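¿Cómo proponer a una persona para el premio municipal de Workthorpe?

Morven Ritchie
Buenos días, pido disculpas por mi español. Deseo proponer a la directora del taller Kandis para el reconocimiento a líderes jóvenes del ayuntamiento. ¿Es necesario que ella firme la candidatura, o puedo enviarla yo sola? El plazo termina en marzo.

Angharad Ellis
Puede enviarla usted sola, pero se piden 2 cartas de apoyo y una biografía de máximo 417 palabras. Yo presenté una el año pasado y me la devolvieron porque la biografía era demasiado larga. Las cartas no pueden ser de familiares.

Benjelloun
En Gullholm sí piden firma. En Workthorpe no lo sé, mejor llamar. 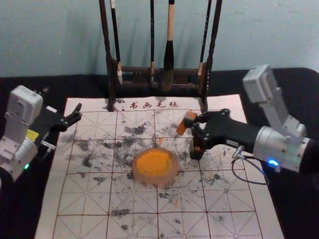 Pasta naranja sobre el fieltro de caligrafía.

Angharad Ellis
Añado que las cartas deben llevar fecha.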